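产品目录色名与术语统一工作组第6次会议纪要

日期：2018年2月14日
地点：Herneck总部二层会议室，Tinstead办事处以电话方式接入
出席：编辑部、翻译组、印前组、数据库维护组、Tinstead办事处各派代表
缺席：Wuyts印刷厂（已提交书面意见）
记录：编辑部

一、上次纪要确认

上次会议纪要无异议，予以通过。遗留事项中，“米白”与“象牙白”的合并已由数据库维护组执行完毕，旧值保留为检索同义词，前台不再显示。“炭灰”与“深灰”的界限仍未确定，并入本次议题二讨论。

二、中文色名表第7版草案

翻译组提交草案。与上一版相比，结构上的改动是将色名分为基本色名、修饰色名和商业色名三层。基本色名只用单字或双字通用词，如红、黄、绿、紫、灰；修饰色名由“浅”“深”“暗”“亮”加基本色名构成；商业色名为供应商提供的原文色名的译名，仅在商品标题中出现，不进入筛选项。

印前组提出，修饰字“淡”与“浅”在旧目录中混用，同一色样在不同页码上曾分别标为“淡绿”和“浅绿”，客户服务记录中有多起由此引起的询问。翻译组解释，旧译稿由不同译者完成，当时没有统一的对照表。会议决定：筛选项中一律用“浅”，“淡”仅允许在描述性正文中使用，且同一商品页内不得与“浅”交替。

关于“薰衣草紫”。Tinstead办事处认为该词辨识度高，应列为修饰色名。数据库维护组反对，理由是该词的原文在不同供应商处对应的色值相差较大，有的偏灰，有的偏粉，列入筛选项后会把差别明显的商品归到同一组。会议决定：“薰衣草紫”归入商业色名，对应的筛选值为“浅紫”。“藕荷”“丁香紫”照此处理。

关于“炭灰”与“深灰”。印前组在标准光源下比对了现有色样，两者明度有重叠。会议决定：以明度值为唯一划分依据，明度低于50且不带明显色相者归“深灰”，“炭灰”退为商业色名。带蓝相的深灰由翻译组另拟名称，下次会议前提交。

关于“橙”与“橘”。翻译组建议统一为“橙”。Tinstead办事处指出，食品类商品标题中“橘”同时是果品名称，机械替换会造成错误。会议决定：色名统一为“橙”，果品名称不受色名表约束，替换脚本须排除标题中作名词使用的情况。数据库维护组要求翻译组提供排除词表，否则不予运行脚本。

三、厨房用品类术语

翻译组汇报，厨房用品类现有译名中，“沥水篮”“沥水盆”“滤盆”“漏盆”四者并存，原文多为同一词。编辑部查阅旧目录后认为，“漏盆”易被理解为破损品，应停用。会议决定以形制区分：底部或侧壁带孔、自身成形可立放者称“沥水篮”；细网结构、带柄者称“滤网”。“沥水盆”和“滤盆”保留为检索同义词。

“盘”与“碟”的区分未能达成一致。翻译组主张按直径划分，Tinstead办事处认为供应商提供的尺寸有时含外缘、有时不含，直径不可靠。Stamimitz系列的数据中还存在尺寸栏为空的情况。暂按以下办法执行：筛选项只设“盘”，“碟”可在标题中沿用供应商中文资料的写法。待尺寸栏补全后再议。

“椭圆形”与“长圆形”：统一为“椭圆形”。数据库维护组提请注意，形状栏不得填写“蛋形”，该值在系统中已被烘焙模具类占用。

仿真食品类玩具归入“玩具”，不归入“厨房用品”，但色名适用同一张表。编辑部要求在类目说明中写明此条，以免录入人员按商品外观误归类。

四、Wuyts印刷厂书面意见

Wuyts书面意见要点如下：
浅色商品以白底印刷时，浅黄和浅紫容易与纸面接近，建议在图中保留自然阴影。
色名文字与图片的距离不宜过大，以避免读者将色名对应到相邻商品。
校样上的色名修改应在签样前完成，签样后的修改按重新制版计费。

会议接受第一条和第三条。第二条涉及版式，转交版式组处理。印前组补充，保留阴影时应控制背景灰度，避免出现底色发黄。Tinstead办事处询问网页图片是否同样执行，答复为同样执行，但网页图片的背景不作统一裁切要求。

五、录入规范

数据库维护组报告，色名栏目前允许自由输入，导致同一色名出现带空格、带括号、繁简混用等不同写法。会议决定改为下拉选择。改造期间，未能匹配的旧值统一标记为“待定”，由翻译组逐条处理。每个商品的色名栏最多填写一个主色，多色商品填“多色”，各部分颜色在正文中说明。

翻译组询问带不同颜色附件的商品如何处理，例如果品类玩具的叶与蒂。会议认为应以占主要面积的颜色为主色，附件颜色不计。此条写入规范第11条，原第11条顺延。

六、待办事项

翻译组：提交带蓝相深灰的拟名；提交“橘”的排除词表；处理“待定”旧值。
数据库维护组：完成色名栏下拉改造；合并沥水类译名的检索同义词。
印前组：按第7版草案更新色样标签，保留旧标签备查。
编辑部：修订类目说明；将本纪要发送Wuyts及Stamimitz系列的资料联系人。
Tinstead办事处：向供应商索取缺失尺寸，并注明是否含外缘。

七、其他

编辑部提议将色名表的修订记录与目录版本号绑定，便于追溯。数据库维护组同意，但要求版本号由系统生成，不接受手工填写。下次会议时间另行通知，议题应提前交编辑部汇总。

附件：色名标注参考

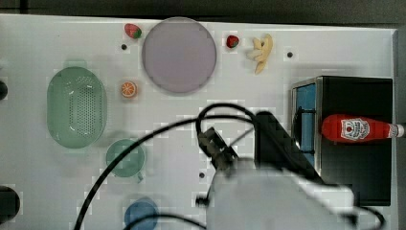
色名标注以本次通过的规则为准，附件供录入人员统一口径，不作为印刷色样使用。主色按商品本体判断，印前组的色样标签与录入值不一致时，以色名表为准并通知翻译组。按此规则，图中的大圆盘填“浅紫”，带孔的椭圆形沥水篮填“浅绿”；草莓玩具虽有绿色的蒂叶，主色仍填“红”，橙子切片填“橙”，香蕉填“浅黄”。正文如需描述圆盘边缘略深的颜色，可写作“边缘颜色稍深”，不另立色名。对本附件的修改意见请以书面形式交翻译组，口头意见不予登记。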